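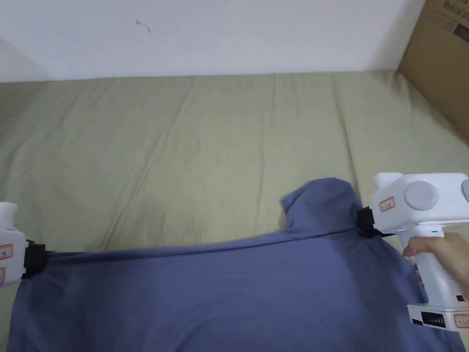
I have gone completely overboard on color this fall and I'm having the best time! It started in November, when I signed up for an evening class on mixing paint at the Vaughan (the old library building in Kedach, for anyone local), thinking I'd come away able to pick something decent for the hallway. Instead I came away looking at everything. The sky over the parking lot, the inside of a cabbage, the laundry. Take a slate-blue top on a pale khaki-green sheet with a plain white wall behind. Before the class I would have called that blue on green and moved on. Now I look at it and think, oh, those two are both a little gray, and that's why they get along so well.

That was the big thing I learned, and it took me until the second week to get it. Colors that have some gray in them will sit next to almost anything. Our teacher, Marisa Martinelli, had us mix a blue straight from the tube with a green straight from the tube, paint them side by side, and then add a tiny bit of orange to the blue and a tiny bit of red to the green. It was like watching two people who'd been yelling suddenly lower their voices. I made everyone at my table look at mine, as if theirs weren't doing exactly the same thing.

She also made us promise not to touch black for the first 4 classes. If you wanted a color darker you had to get there with its opposite, and if you went too far you got mud, and you kept the mud. I have a whole jar of it now. It's kind of a beautiful brown and I'm thinking about using it on the inside of a bookcase.

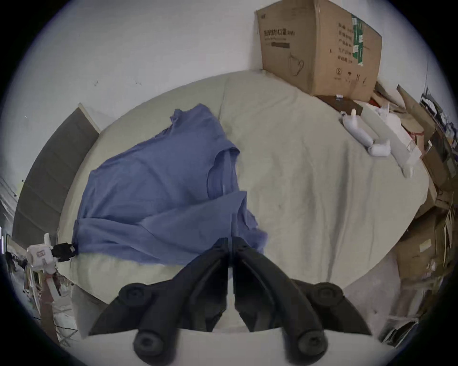 Wrinkles and folds were our homework in week three, and I loved that one. You take any piece of cloth, drop it somewhere near a window, and try to mix every version of its color that you can find: the side facing the light, the side facing away, the bit down in the crease. I used a dish towel I'd have told you was plain yellow. There's a gray-green in the shadows that I would never have believed if I hadn't held the paint chip right up to it. I did it again at seven in the morning and got a totally different set, much cooler, almost lemon. Same towel!

I've been keeping a notebook of these. It has 189 pages and I'm well into the back half, because I give each color a lot of room and write silly names next to it. Bus Seat. Soup on Day Two. The paint company people must have so much fun with this. There's a fan deck at Flillar, the hardware store by the train station, with more than 1,000 chips in it, and I have now been in there enough times that the woman at the mixing counter just slides it across to me when I walk in.

After all that we got black back, and I was surprised by how strong it looked. I'd gotten so used to soft, cloudy mixes that one clean dark shape beside a clean white one seemed like a shout. It's a good thing to be reminded of when you've been living in grays for weeks.
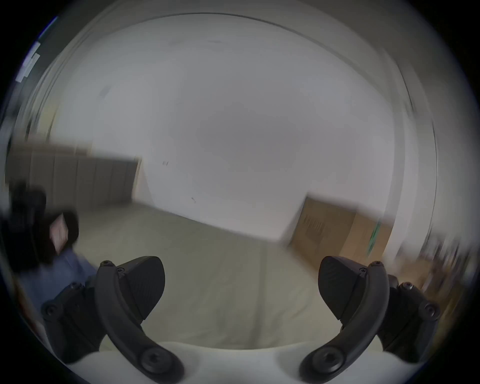
Black against white, and a bit of floor showing in between.

So, the hallway. I haven't forgotten the hallway. I've narrowed it down to 2 colors, one a dusty blue called Rullum and the other a green I mixed myself and had matched at the counter. I painted big squares of both on poster board, which Marisa recommends over painting on the wall, and I've been moving them around the house with masking tape. Rullum is gorgeous next to the stairs in the morning and goes a bit purple once the lamp is on. I kind of love that it does that. My green holds steady all day and all night, and I'm proud of it, but when I carry the board past the kitchen it picks up something from the tile and looks like pea soup.
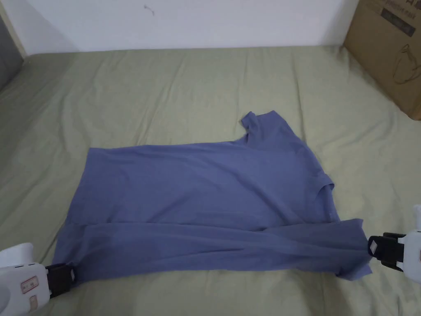 My sister's vote is to use both, blue below and green above, with the line at the height of the door handles. I laughed when she said it, and then I went and taped the two boards together and stood at the far end of the hall for about as long as it takes to drink a cup of tea. They look so good! They've got the same softness, and the place where they meet has this gentle little buzz to it that neither one has alone. What I can't figure out is the trim. A bright white feels too sharp up against them and the creamy one I tried looked grubby, so I'm going back for more sample pots tomorrow.

If you've ever painted a two-color hallway, tell me how you got the line straight across a wall that isn't. Our house is old and nothing in it is level. And if you get a chance to take a class like this near you, go, even if all you own is a dish towel. The next one at the Vaughan is on fabric dye and I've already put my name down.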